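Jaltberg says its brush recycling plan is working. The numbers are thin

Jaltberg, the cosmetics chain, said Wednesday that shoppers returned 3,000 used makeup brushes in July under its new take-back plan. The company called the result "a turning point for beauty waste." It did not say how many brushes it sold in the same month.

Customers who bring in an old brush get 30 percent off a new one. That may explain the lines better than any concern for landfills, and it means every brush handed back can put another one on the shelf at home.

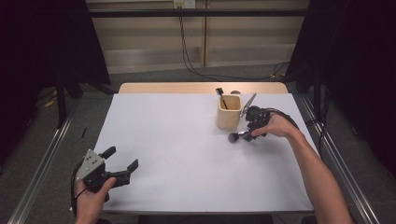
A makeup brush with a dark, fluffy head. Mixed materials make brushes hard to recycle.

The returned brushes go to Nedik, a sorting firm that separates metal from bristle and handle. Nedik would confirm only that 700 had been processed so far. Asked where the bristles end up, a spokesperson said the firm was "exploring several routes." Burning them is one of those routes.

Śliwiński, a smaller rival, dropped a similar plan last year after collecting 162 brushes. It now sells replacement heads instead and makes no claims about waste.

Jaltberg plans to bring the offer to all its stores by spring. A full report on the results has been promised, with no date given.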